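Sulau Residents' Group, card and wrapping table
Minutes, January

Opened at 7 p.m. Minutes of the last meeting agreed.

1. Table and walls. The pale tabletop stays, as do the blue panels. Wipe down after each session, including the edge along the wall.
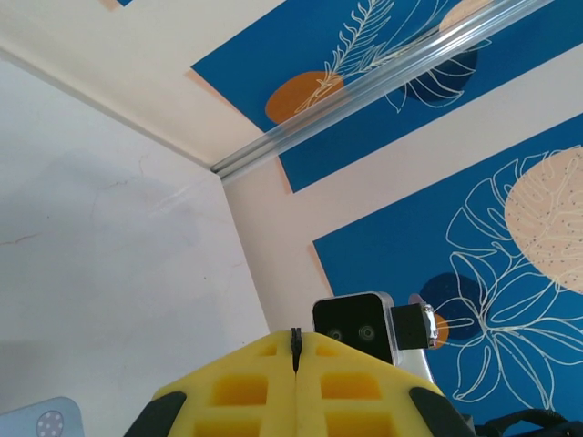 Pundale asked if the panels could come down before spring, as orange and blue clash with the Easter stock. Left for next time.

2. Cards. The light blue-gray one with the cursive lettering is to be the standard size for the Sister order. Quantity 412, one card per parcel.
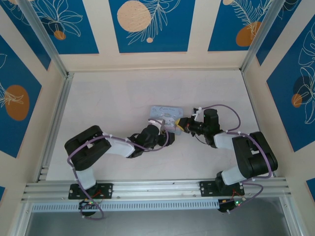
Envelopes come from Ye at 800 to a box. One box ordered. Unused ones go back on the shelf.

3. Soft items. Light blue and pink to be kept together and packed last.

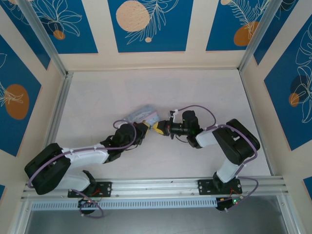
Tissue is down to 3 packs. Agreed to buy 20 more.

4. Any other business. Key to the side door still missing.

Closed 8:10 p.m.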